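About Danladi

Danladi makes and looks after perforated work tables, mounting plates and brackets for laboratories and teaching workshops. We are a company of six. Lucienne Hoarau started the business after years of fitting out university labs, and Ferenc Kocsis joined her to run the machine shop.

Most of our work begins with a flat metal board and a grid of holes. What goes on top is up to the customer. 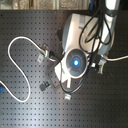
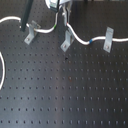
Boards in our standard range are sold under the name Pullell. Each one is checked for flatness before it leaves the shop, and the holes are cleaned and tried by hand with a test screw. If a hole is tight, the board goes back to Ferenc. A large board can have over 1,000 holes, so this takes most of a morning.

We also make the small parts. Our catalog lists 116 brackets, feet, posts, clamps and cable guides. Many of them came from customer requests. Uchenna Sani draws the new parts and keeps the old drawings, so we can usually supply a match for a bracket you bought from us years ago. Send a sketch with the main measurements, or mail us the part.

Afroza Paul handles orders and deliveries. Please tell her about stairs, narrow doors and elevators when you ask for a quote. Boards are heavy and we do not leave them at the curb unless you ask us to.

Aminu Afolabi visits customers to level tables and help plan layouts. He also teaches a short course each September on mounting, cable routing and care of metal surfaces. Places are limited to 40, and schools get first choice.

We buy back used boards in fair condition. Remove all screws before collection and keep them in a labeled bag. Boards with damaged threads can often be repaired, and Ferenc will give you a price after he has looked at them.

The shop is open to visitors in the afternoon by appointment.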